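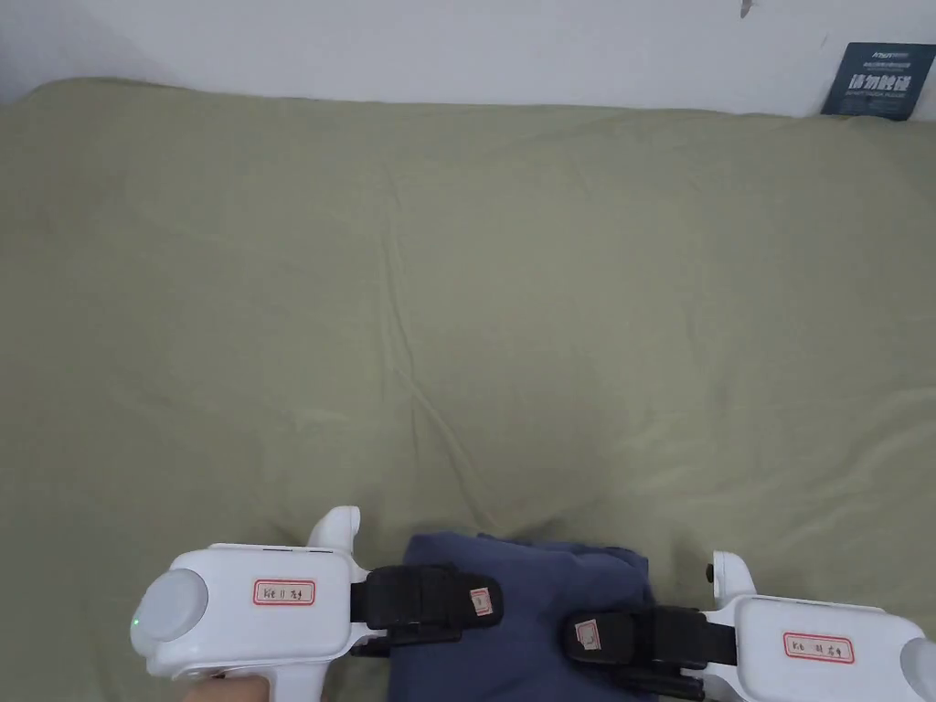
Before you fold any bed linen, please prepare a good surface. The surface must be flat, longer than your arm, and high enough that you do not bend your back. A bed, or a table with padding, is best. Cover it first with a plain sheet, like the olive-green one, and let the cloth go down over the side so that it stays in its place. Soft wrinkles in this cover sheet do no harm. If deeper creases gather under the piece you are working on, smooth them away with the flat hand, from the middle to the outside.

4. Folding and storing your Tradamum sheet

This section is for flat sheets. For fitted sheets with elastic corners, see section 5.

4.1 Preparing

1. Wash your hands and take off rings and watches. Thin cotton catches easily.
2. Check that the sheet is completely dry, also in the hems. Press the hem between two fingers and wait a moment. If it feels cool, hang the sheet again.
3. Shake the sheet one time, strongly, with both hands on the short side.
4. Find the care label. It is sewn in the corner at the foot end.

Note: The single size is folded to 16 parts, and the child size to 8 parts. The steps below are for the single size.

4.2 Folding

1. Hold two corners of one short side and lift the sheet until the edge between your hands is straight.
2. Lay the sheet on the surface with the care label down.
3. Bring the long sides together. Match the corners first and only then the edge.
4. Smooth the cloth towards the fold.
5. Bring the long sides together a second time.
6. Now fold the short sides together, two times, and smooth after each fold.

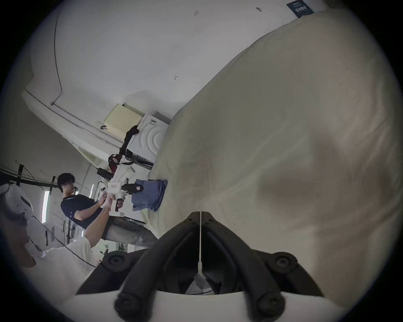

Fig. 14. Cream sheet, with gripper fingers pressed against the lower edge.

A light sheet shows every fold line, so with cream and white please take more time with steps 3 and 4. Soft folds in the cloth will mostly go away under the hand. A sharp crease needs the iron, on the setting which is written on the care label.

Caution: Do not pull the sheet by one corner only. The hem can become longer on this side and the corners will not meet any more.

Caution: Do not iron over the care label.

4.3 Storing

1. Put the folded sheet on the shelf with the closed fold to the front.
2. Keep dark and light colours in separate piles during the first three washes.
3. If you store sheets from November until spring, use the cotton bag which came with them. Do not use plastic.

Note: If the folded parts are not equal, open the sheet back to step 3 and begin again from there. Small differences after the first wash are normal.

Replacement bags can be ordered from Trenach, Rastville, with order form 13.

Text: Tamás Bakos. Checked by Damilola Jibrin. Jun 25, 2022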